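Okay, a few of you asked how the Vetmont mixer is coming along, so here's a little thread while my coffee is still warm (and my hands are more or less clean, which hasn't happened much since September!)

For anyone new here, my neighbor Fotis Chatzigeorgiou was clearing out his garage and asked if I wanted an old stand mixer that made a noise like gravel. Of course I said yes. I always say yes, ask my family.

The noise was the bevel gears. They're the cone-shaped ones that take the motor's spin and turn the corner with it, down to the beater. One had lost 6 teeth and the other was worn nearly smooth, poor thing.

I found a replacement pair through Seltell for 20 dollars, plus shipping from Uslow that took so long I'd half forgotten I'd ordered them. They're such pretty little things, I kept picking them up and turning them over before getting down to any real work.

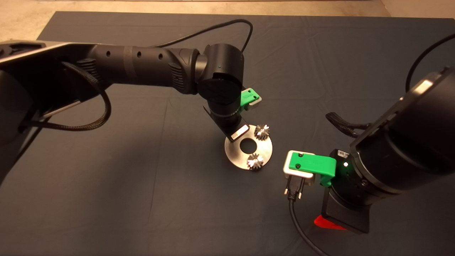 My one big tip is to put a cloth down first. Small steel parts bounce on a bare bench and then you're on your knees with a flashlight, and I am getting too old for that. Smooth dark cloth if you have it. Terry towels grab every tooth and shed fluff into the grease.

Second tip, keep gears on a plate or a tray or a saucer, anything with its own spot, and don't mix old and new. I did that once with a hand drill and spent a whole evening rebuilding it with the bad gear. Still a bit sore about it.

Next up is shimming, so the teeth meet properly without binding. I have a packet of thin washers and a lot of patience, well, some patience. If anybody has done one of these and remembers which grease they used, please tell me, I've read three different answers and they all sound very sure of themselves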